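Call for Participants: Suturing Practice Study, Farnberg

Can you tie a decent knot? Would you like to find out in front of strangers? The Riedl Skills Room in Farnberg is looking for people to sew pale practice tissue with a curved needle and dark thread, over and over, so that we can work out how much practice it takes before the sewing looks like sewing.

We need surgical residents, nursing students, veterinary students and, for the comparison group, people who have never stitched anything more demanding than a button. If you quilt, tie fishing flies or darn your own socks, we would very much like to hear from you. The quilters in our pilot round made several residents uncomfortable.

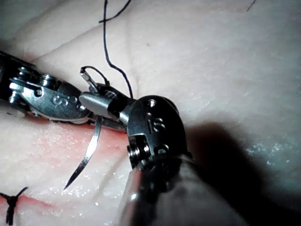

Curved needle and thread over the practice pad at the Farnberg bench.

What you would be doing

You will come in for 2 sessions of 145 minutes each, with a break for coffee that we make no claims for. The first session covers the basics: picking up the needle, turning it the right way around, passing it between instruments and placing a simple stitch. The second is the same thing again, except that we stop helping.

All of it is done seated, with your forearms on a padded rest. The jaws are small and the thread is thin. Most people lose hold of the thread in the first few minutes, say something under their breath and go looking for it again. We do not record sound. 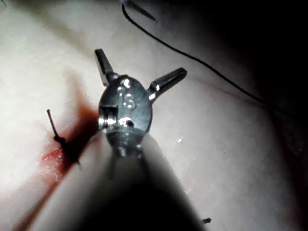 Scoring is done afterward by two raters who won't know which group you belong to. They look at stitch spacing, knot security and how much the pad has suffered. You will get your own scores by email in July, along with the group averages, which you may frame or delete as you see fit.

Who can take part

– Adults 18 and over, left- or right-handed (we are short on left-handers)
– Normal or corrected vision, so bring your glasses
– No hand or wrist injury in the past six months
– Not currently employed by Riedl or by Wollport, who supply our thread

Experience at the console is fine up to a point. If you have logged over 400 hours, you are too good for us, but do pass this along to someone worse.

What you get

A certificate of participation, parking, lunch on both visits and a voucher for Tukis, the bakery across the street. Students who need practice hours for their program can have the form signed at the front desk. There is no cash payment. We asked.

Where to find us

We are on the second floor of the old Farnberg textile school, built in 1878, with stairs to match. The elevator is newer and can be found behind the coat racks. Sessions start at 9 a.m. and 1:30 p.m. Please be on time – the bench is booked back to back, and the person after you has also skipped breakfast.

To sign up, send the study desk a short note with your group, your dominant hand and the times you can't do. Leave your résumé out of it. If you have a tremor after coffee, mention that too, and we will put you in the morning slot before the pot is ready.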